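Relatório de progresso n.º 2
Programa de apoio à contratação e formação no comércio local — Galeria Kananar, Stoldale
Entidade financiadora: Fundo Ruiz-Ortega
Elaborado por: Dolores Ferreira, coordenação técnica
Data: 19 de março de 2026

1. Âmbito

O presente relatório cobre a segunda fase do programa, relativa ao recrutamento, à formação inicial e à colocação de trabalhadores nas lojas da Galeria Kananar. A primeira fase (levantamento de necessidades junto dos lojistas) foi encerrada no relatório anterior e só é aqui referida quando os respetivos dados foram corrigidos.

A execução financeira consta do mapa anexo, enviado em separado por Seija Kokkonen. Os valores não são repetidos neste documento.

2. Recrutamento

Foram abertas 37 vagas, distribuídas por vestuário, restauração, papelaria, artigos para o lar e serviços comuns da galeria. À data de fecho deste relatório encontram-se preenchidas 31. As restantes correspondem sobretudo a lugares a tempo parcial com horário de encerramento, para os quais as candidaturas recebidas não cumpriam o requisito de disponibilidade noturna.

A divulgação foi feita no balcão de informação da galeria, no portal municipal de Stoldale e através da associação de comerciantes de Clutstead. Este último canal não estava previsto na candidatura inicial. Foi acrescentado a pedido dos lojistas da restauração, que já recrutavam naquela localidade, e não implicou despesa para o programa.

As entrevistas decorreram na sala de reuniões da administração, com a presença de um representante da loja e de um técnico do programa. A grelha de avaliação aprovada pelo Fundo foi usada sem alterações, com exceção do campo relativo a experiência anterior em caixa, que passou a admitir experiência equivalente em bilheteira ou receção. A alteração foi comunicada por escrito e aceite por Burgi Bühler, em nome do Fundo.

3. Formação inicial

O módulo comum abrange atendimento, meios de pagamento, devoluções e trocas, prevenção de perdas e segurança contra incêndios. A parte prática de caixa foi dada em equipamento cedido pelas lojas, fora do horário de abertura ao público. A utilização do mesmo equipamento em duas turmas obrigou a reajustar o calendário, sem redução da carga horária.

O módulo específico ficou a cargo de cada lojista, mediante plano validado pela coordenação. Duas lojas de vestuário entregaram o plano fora do prazo. Os formandos afetos a essas lojas iniciaram funções com acompanhamento reforçado e concluíram o módulo já em posto de trabalho, solução prevista no regulamento.

Os registos de assiduidade estão completos. As folhas do módulo comum foram digitalizadas; as do módulo específico permanecem em papel nas lojas e serão recolhidas na próxima visita de acompanhamento.

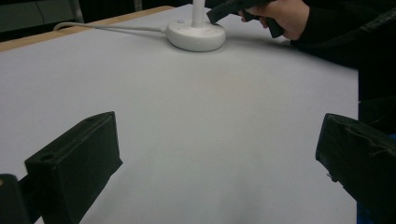
4. Colocação e acompanhamento

Todos os trabalhadores colocados têm contrato assinado e cópia arquivada no processo individual. O acompanhamento é feito por Tavion Achterberg, com visita mensal a cada loja e contacto telefónico intermédio quando o responsável de loja o solicita.

Registaram-se duas desistências durante o período experimental, ambas por iniciativa do trabalhador. Os lugares foram reabertos e novamente preenchidos a partir da lista de reserva, pelo que não afetam o número indicado no ponto 2.

Os responsáveis de loja apontam como principal dificuldade a elaboração de escalas ao fim de semana. A galeria alarga o horário em épocas de maior afluência e comunica a alteração com antecedência que os lojistas mais pequenos consideram insuficiente. O assunto foi apresentado à administração da galeria, que se comprometeu a divulgar o calendário de horários por trimestre. O primeiro calendário nesse formato ainda não foi recebido.

5. Desvios em relação ao plano

a) Atraso na contratação do formador de prevenção de perdas. O módulo foi dado em último lugar, sem efeito na data de conclusão.

b) Substituição de um lojista aderente. A loja de artigos de viagem encerrou e o lugar correspondente foi transferido para a papelaria, com o mesmo horário e a mesma categoria.

c) Inquérito aos clientes. A recolha foi adiada para permitir a comparação com o período de saldos. Hollis Obi, responsável pelo tratamento dos dados, propõe manter o questionário original — incluindo as perguntas sobre tempo de espera em caixa — para não perder a série iniciada na primeira fase.

6. Trabalho previsto até julho

Preenchimento das vagas em aberto, com revisão do horário de encerramento nas lojas que o aceitem.
Recolha das folhas de assiduidade do módulo específico.
Realização do inquérito aos clientes e entrega dos dados tratados.
Sessão de reciclagem sobre devoluções e trocas, pedida pelas lojas de vestuário.

7. Pedidos ao Fundo

Solicita-se autorização para transferir o saldo da rubrica de divulgação para a rubrica de formação, destinado à sessão de reciclagem referida no ponto anterior. Solicita-se ainda confirmação de que a alteração descrita em 5 b) dispensa adenda ao contrato de financiamento. A coordenação aguarda resposta antes de proceder à marcação do formador.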